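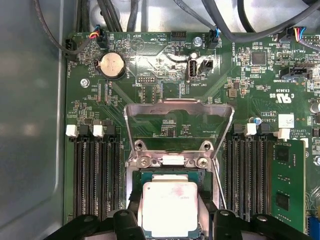

Figure 1. Processor in its socket with the load plate raised.

4.2 Do the dispatch records support the claim?

The Cladilton police department credits its Kasley dispatch software with a drop in repeat disturbance calls, from 1,764 in the year before adoption to 1,138 in the year after. We are not convinced. The department changed its definition of a repeat call in June of the second year, and calls from the Dadier district were logged under a separate code from then on. Neither change is mentioned in the public report.

We asked for the raw logs and received 129 pages, many with the outcome field left blank. Where officers did write something, "settled on arrival" covers everything from a noise complaint to a reported weapon. A count built on entries like these can fall for reasons that have little to do with public safety.

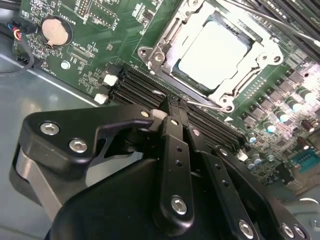 Figure 2. Processor socket and memory slots on a green motherboard, gray chassis.

Kaneko, the neighboring town, makes a weak comparison. It has 2 patrol districts, no shared call codes with Cladilton, and its own backlog of unfiled reports. The department's report still uses it as a control. Until the old definition is applied to both years, we treat the claimed drop as unproven, and we leave it out of the estimates in Section 5.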